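Equipment Planning Coordinator (Handling and Packing)

Truvelside, on site, full time
Reports to: Bożena Mazurek, Head of Operations
Posted 14 April 2021

We need somebody to decide what we buy, when we buy it, and how to tell the rest of us that we can't have it yet.

Truvelside develops bottle handling and bagging for companies that sell drinks and household liquids in awkward containers. We have robot hands. We have opinions about robot hands. What we lack is a purchasing plan that survives a conversation with Hernán Restrepo, who runs the handling bench and believes a budget is a kind of weather. In March he filed three separate requests for finger pads, two of them on the same form.

You will inherit a spreadsheet called "equipment FINAL use this one." It has 219 rows. Please don't use that one.

What the work looks like

Most of our bench time goes to gripping. A plastic bottle is slick and it gives when squeezed, and the people who design them have never lost any sleep over our cycle times. Every new bottle shape means a discussion about fingers, pads, covers and spares, and every discussion ends with a quote from a supplier.

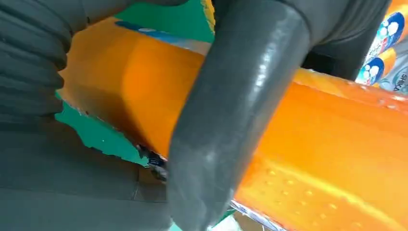 Those quotes come to you. Some are a single page with a price on it. Others run to several pages and put the price in an appendix, along with the fact that the wrist adapter is sold separately. Part of your first month will be learning which suppliers do this (Varnix does this) and asking for the real number before it reaches Bożena's desk.

The second big item is time on the bench itself. We run one table for packing trials, and it is booked by people who all consider their own trial the urgent one. You will own the calendar. You will also write the case for a second table, or the case against it, and we'd like to see the arithmetic either way. The current estimate for a second station was put together by Wilson Bedoya over lunch and leaves out cabling, floor space and Wilson.

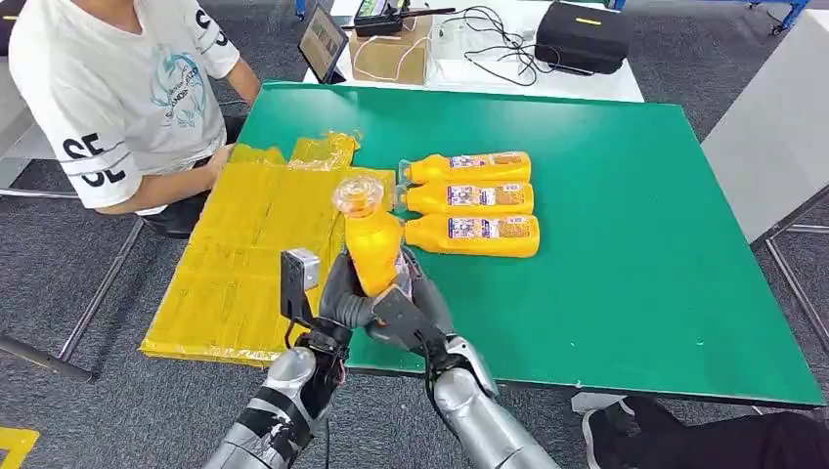

A packing trial on the green table, bottles and yellow packaging laid out.

What you'll do

Keep a rolling 18-month equipment plan covering arms, hands, wear parts, sensors, computing and furniture. Yes, furniture. The chairs are a line item and they have a constituency.

Work out what a hand really costs us per year, including pads, screws, recalibration and the days it sits in a shipping box at customs.

Compare leasing with buying for the next pair of arms. Premeo has offered us a lease with 77 numbered clauses. Read them all and tell us about the bad ones.

Set reorder points for wear parts, so that we stop paying for overnight delivery on things we knew would wear out.

Sit with the operators for at least half a day a week. Plans written upstairs tend to forget that somebody has to lay out the packaging.

Handle the retirement of old equipment. We have a conveyor from Fodor that has been "going next quarter" for longer than some of our staff have worked here.

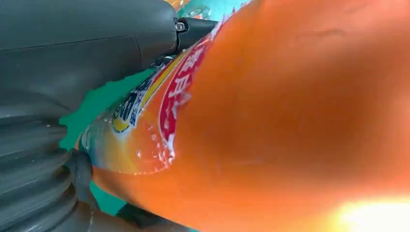
What we're looking for

Three or more years of buying or planning equipment for a lab, a plant, a warehouse or a workshop. Robots are a plus, and forklifts will also do.

Comfort with spreadsheets, including other people's.

Enough mechanical sense to look at a drawing and ask why there are two different screw sizes.

The ability to say no to an engineer and still be invited to lunch.

Spanish is useful with two of our suppliers. A degree is fine, and so is not having one. Send us one plan you wrote that went wrong and what you changed afterward. We read those first.

What you get

A salary in the range we will tell you on the first call, before you have to ask. Health coverage from day one, 19 days off plus public holidays, and a training allowance that you, of all people, will be expected to budget. Signing authority on small purchases after your trial period. A desk within earshot of the bench, which some candidates see as a benefit.

We received 189 applications for our last opening and answered every one, although the final few answers were short.

How to apply

Send a resume and the plan that went wrong to Consuelo Ñahui in hiring. Skip the cover letter unless you enjoy writing them. There are two conversations: one with Consuelo by phone, and one on site with Bożena and Socorro Taipe, our lead operator, who will show you the bench and ask what you'd buy first. Hernán may wander in with a catalog. You are allowed to take it from him.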